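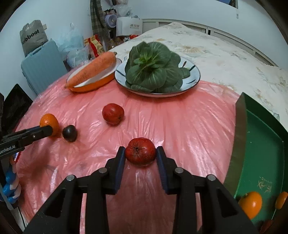 Search questions, topics, people
Go

Can a machine put the shopping away yet?

Posted by Orhun Öztürkmen, 2018-11-10
4 comments | 2 shares

Quick one as I'm typing on my break. My mum's hands are bad, arthritis, and the thing she hates most now is sorting fruit and veg. Not carrying it, the shop brings it to the door. It's the fiddly bit after. Oranges in one place, plums in another, carrot out of the way, nothing squashed. Takes her 30 minutes some days and then she's sore till evening.

I work at Nilta, we have arms on the packing line that do boxes all day long, never drop one. So I thought, how hard can a tangerine be? Asked our maintenance lad and he laughed at me. Is there anything at all a normal person can buy for this? Or is it years off? She doesn't need it quick. Doesn't need it to cook either.

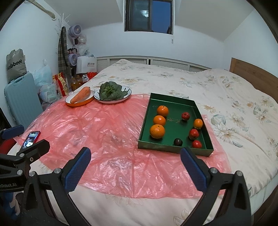
Size is what bothers me most I think. A mandarin and a big carrot are such differnt shapes, and then greens on a plate, all floppy leaves. Would one pair of fingers do the lot or do you have to swap them over? And does it matter where you do it – table, bed, worktop? Mum does hers wherever she can sit down.

Share (2)

Birsen Akgül

Short version, no, not to buy. Longer version. I did 13 years fitting pick and place kit, last lot at Polat, and your maintenance lad is right to laugh but only a bit.

Your boxes are easy. Same box, same spot, same weight, hard sides. Fruit is none of those. The arm has to find it, decide which way up it is, close enough to hold and stop before it bruises. Two flat fingers with soft pads will manage most round things, plum, small apple, mandarin. Carrot fine too if you grab it across the middle. No need to swap. Leafy stuff is where I'd expect tears, you get hold of one leaf and leave the rest behind.

Surface matters more than people think. Hard flat table every time. Anything soft gives when you push down on it, so the height is never quite what the machine was told. Shiny plastic is a pain aswell, the creases throw light about and the camera sees edges that aren't there.

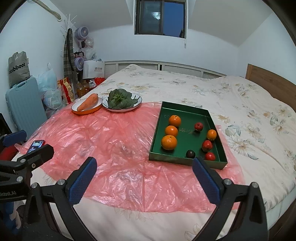 Tray with sides is good, mind. Keeps round things from wandering off. If your mum isn't using one, get her one now, any old box lid. Low sides so she's not bending her wrists over the top. Plates for the long stuff.

As for when, I've seen arms in labs do this job nicely and then fail on the next plum. Wouldn't like to put a year on it. A kitchen one would need to be right every time, and cheap, and safe next to somebody's fingers. Not there.

Helpful (18) | Share

grirkilari_fan

get a Clokano?? my cousin has one, hoovers the whole flat

Helpful (0) | Share

Birsen Akgül

That's a floor cleaner. Won't lift so much as a grape.

Orhun Öztürkmen

Ta Birsen, that's what I was after. Will sort a tray for her this week and ask the shop if they'd pack the fruit separate – they might do it if I ring. Back here in December to see if anyone's got news.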